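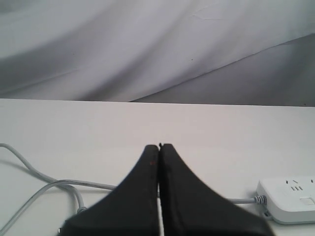 About Plisine

By Carter Lavoie, Communications
Updated February

Plisine gathers the examples that robot learning systems are trained on. Our operators guide pairs of robotic arms through ordinary tabletop tasks, and every motion is recorded together with the views from the cameras. Each attempt, called an episode, is reviewed, labeled, and delivered to the engineering teams that train the control software. The company was founded by Cường Phùng and maintains its main recording floor in the Arsenault building.

Our Work

Household and office objects form the core of our collection program. Clients often ask for items that a person handles without thought and a machine handles poorly: cords, lids, folded cloth, small buttons. Each recording station is kept plain, with a white tabletop and draped fabric behind it, so that the object under study is easy to separate from its surroundings. A standard task order calls for 100 accepted episodes, and larger orders are divided among several operators so that no single person's habits dominate the set.
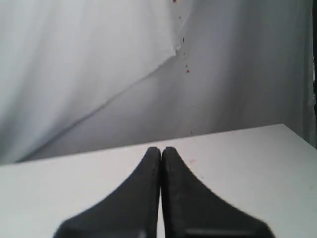

Camera placement is settled before an order opens and is not changed until it closes. Every station records an overall view of the table and a close view from the gripper. In the close view, both black fingers remain in sight with their tips nearly touching when the gripper is closed, which gives the learning system a fixed point of reference for judging distance. Reviewers compare the first episode of each session against a stored reference and return the station to its operator if the two do not agree.

Among our current orders is the power strip series, prepared under the Kivov project. The series covers approaching the strip, steadying it, and working at its sockets and switches with two arms. Operators are asked to vary the starting position and angle of the strip between episodes,

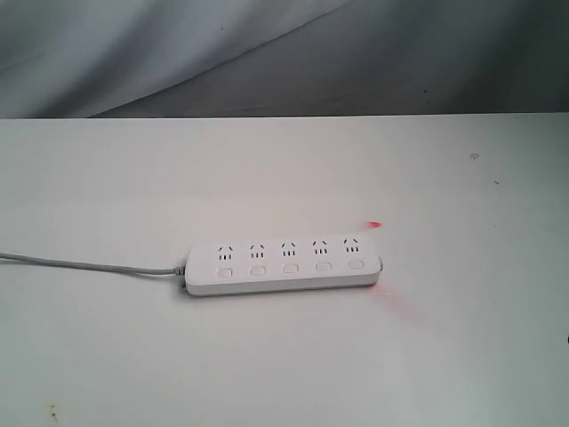 and to leave the cord where it falls. A model that has seen only one tidy arrangement tends to fail when the arrangement changes, and our clients have been consistent in asking for variety over polish. Unsuccessful attempts are kept as well. They are marked as such and delivered in a separate folder — several clients use them to teach a system when to stop and try again.

Our People

Plisine employs 30 operators and reviewers. New operators complete 2 weeks of supervised practice before their episodes are counted toward an order. Reviewers are drawn from experienced operators and do not review their own work.

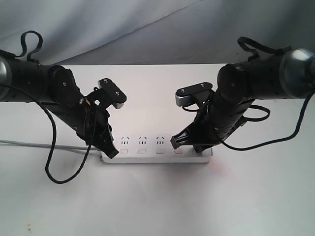

Both arms at the power strip during work on the Kivov series.

Our Records

The Plisine library now holds 235 task sets. Each is accompanied by a written task description, the station settings, and the review notes. Records are stored and searched through Treto, our in-house catalog, to which clients receive access for the length of their agreement. Inquiries regarding new orders may be directed to the office of Mr. Phùng.

Related Pages
How an Episode Is Reviewed
Operator Training at Arsenault
The Kivov Project: Scope and Schedule
Using the Treto Catalog
Open Positions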